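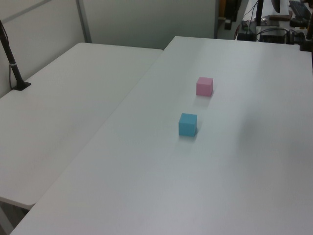 Oda Haugen

3.2 Setting out the foam cubes

1. Wipe both white tabletops and let them dry.
2. Put the pink cube down first, toward the far end of the right-hand table.
3. Place the light blue cube a short distance in front of it, slightly to the left.
4. Leave a gap between the cubes - they must not touch.

Note: Keep both cubes on the same table, clear of the seam.

Caution: Do not lean on the tables. Foam marks easily, so lift the cubes by their sides.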